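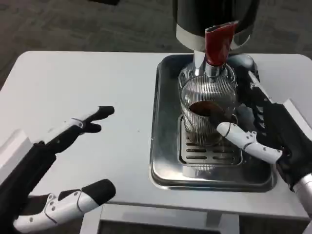
## Coffee corner, notes for December

Written in the afternoon, after the second round of cups. I put everything in one place so that whoever makes the next entry can continue from it.

The white table is good for this work. Every drop shows on it, and it wipes clean with one cloth. I would like to keep the steel tray under the cup from now on. Before we had it, the drips ran to the edge and then to the carpet, and carpet is not a friend of coffee. The slotted grate goes in the tray, towards the middle, and the cup stands on the grate. Please do not put the cup directly on the tray bottom, it slides.

Cup: the clear ribbed glass. I like it because the level can be read from the side, although the ribs make the line a little difficult to see when the coffee is low. With a small amount, look from above also. The crema is lighter than the coffee and it is easy to take it for the real level. I made this mistake in my first readings and had to cross them out.

Beans: Dultov, the dark bag. The Ravum is finished, only dust remains in the tin. I ordered more from Lunde, same roast as before.

What I did today:

- Rinsed the ribbed glass, dried it with paper and put it back under the red-sleeved spout.
- Filled the jug with 200 ml of water from the filter tap.
- Made three short cups, one after another, without changing the grind.
- Wrote down the time of each. The last one took 44 seconds, which is too slow for my taste.
- Held the ribbed steel part from both sides when working near its top. The dome takes fingerprints very quickly, so a dry cloth stays on the shelf.

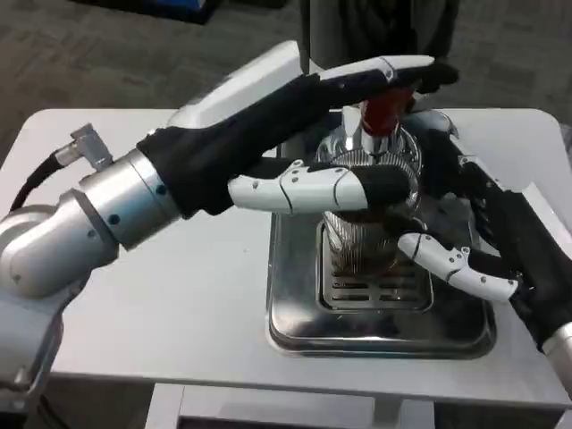 ## Taste and grind

The first cup was sour, the second was better, the third was bitter at the end but had a nice smell. I think the grind is now one step too fine. I did not change it today, because I wanted all three cups to be the same in this point. Tomorrow morning: one step coarser, same beans, same water.

I am still not sure about the amount of coffee. The old Waltevus sheet on the wall gives one number and our own notebook gives another one - I followed the notebook. If somebody knows which is newer, please write it in the margin here.

## Cleaning

Chrome: soft cloth only, following the direction of the ribs. The fine grooves keep the coffee dust, and a dry paintbrush is the best tool I have found for them. No sponge with the green side.

Tray and grate: warm water, a little soap. The grate must be dry before it goes back, otherwise it leaves stripes on the steel.

To buy: filter for the tap, paper towels, one more small brush.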